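Hard water, soft towels: a conversation about building laundry rooms

Fiachra Ní Mhurchú designs water treatment for shared laundry rooms in apartment buildings. Her office, Quinlan, took on the Wikusberg housing blocks last November, and most of our talk was about what the water there does to fabric and to machines. We met on a Monday at the office and went through her test sheets for most of an afternoon.

The water in Wikusberg comes from a limestone aquifer. Ní Mhurchú classes it as very hard. "People hear hard water and think of the kettle," she said. "The kettle is the cheap part. What costs money is detergent that never does its job and heating elements that run under a layer of scale."

The chemistry is simple enough. Calcium and magnesium ions react with soap to form an insoluble curd. Modern detergents are less affected than soap, but their surfactants still lose some strength, and the builders in the powder are used up on hardness before they can do anything about soil. Residents respond by adding more powder. Residue then stays in the fabric after the rinse, and towels dry stiff.

"The stiffness has two causes and they get mixed up," she said. "One is mineral and detergent residue on the fiber. The other is cotton drying without movement. Bound water between the fibers holds them together. If you line-dry a towel in still air you get some of that even with perfect water."

Her first step on any job is a hardness test at three points: the street main, the riser, and the tap that feeds the machines. The results should match. In one Wikusberg block they did not, and the reason was an old softener in the basement that had been bypassed and forgotten, with the bypass valve partly open. Some apartments were getting a blend.

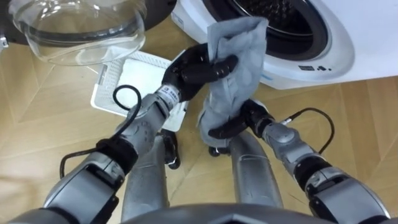 The blend made complaints hard to sort. Households on the same stairway reported different results from the same powder, and the building manager had put it down to user error. Ní Mhurchú asked for the complaints by apartment number and laid them over the pipe drawing. The grouping followed the risers.

"You can't dose for water that changes by floor," she said. "Fix the plumbing first. Then talk about softening."

For the softening itself she specified an ion exchange unit from Fudex. Hard water passes through a resin bed, where calcium and magnesium are swapped for sodium. When the resin is spent, it is flushed with brine and the cycle begins again. The Wikusberg unit regenerates after measured volume, with a forced regeneration every 7 days if the volume has not been reached. It runs at night and takes 102 minutes.

I asked whether a timer would have been simpler. "Simpler, yes. It also regenerates a full bed of good resin during vacation weeks. You pay for the salt and you send it down the drain."

She does not soften to zero. Fully softened water rinses poorly in machines with a fixed water level, as low hardness lets the suds persist. She mixes untreated water back in to a target set for each site, and she keeps the kitchen cold tap off the softened line entirely. Residents can drink from it without the added sodium, and the garden hose stays on raw water too.

Temperature was the next subject. Scale forms faster as water gets hotter, so a machine used only for cool washes will show less of it. Cool washing has its own problem, which is a film of body oils, softener and detergent residue on the outer drum and in the door seal. Ní Mhurchú recommends one hot, empty cycle a month in shared machines. She is against fabric softener in any quantity on towels.

"It coats the fiber. The towel feels better and absorbs less. Then it comes back as a complaint about drying."

The other product on her specification was a sediment filter from Grudura, fitted ahead of the softener. Iron and grit foul the resin, and the cartridge costs far less than a new bed. Hers are changed every 6 months. The change date is written on the housing in marker, and she has refused to sign off on rooms where it was missing.

Detergent doses in the Wikusberg rooms were rewritten once the blend was steady. The posted card now gives one figure for normal soil and one for heavy. Powder use fell by up to 34 percent in the first quarter, measured by what the building bought for its dispensers. She was careful about that number. Part of the fall may come from residents who had been bringing their own powder all along and were never in the figures.

Her remaining concern is the drain side. Brine discharge is permitted at the site, but the floor drain sits slightly high and the line holds water after each regeneration. She wants it re-laid with proper fall before next winter. The quote is in and has not been approved.

Comments (3)

mags_t
We have the same stiff towel problem and no softener. Would a cup of vinegar in the rinse do anything?

Reply from pdw
It dissolves some of the residue. Hard on rubber seals if you do it every wash, I'd stick to once in a while. Less powder helped more in our place.

Orla K
Does the volume meter count the blended water or only what goes through the resin? Article isn't clear and it matters for the salt setting.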